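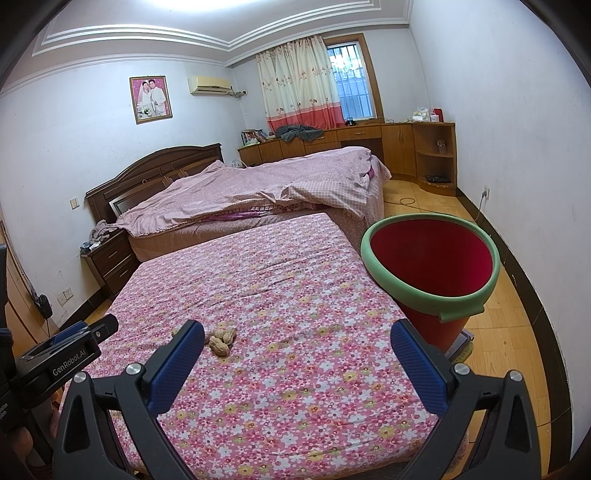

Prerex: small object finder for gripper video

Hi! I wrote Prerex over a few evenings because I was sick of scrubbing through clips by hand. It looks at the space between the fingertips and guesses where the thing to pick up is. Peanut pods on a floral sheet are my favorite test, since tan on a busy print trips up nearly every color threshold I've tried.

What's in the box

2805 labeled stills, plus a held-out set called Bavar (62 stills, all patterned cloth). Labels are one point per object, no masks yet.

Running it

Drop your clips in the input folder, then run prerex find. You'll need Python 3. Results land in a CSV next to each clip.

Known trouble

Broken bits of shell get tagged as whole pods. Turning the min_area setting up to 2 helps a little, but then it misses small stuff (sorry!). Patches welcome.

Last update: Jan 12, 2018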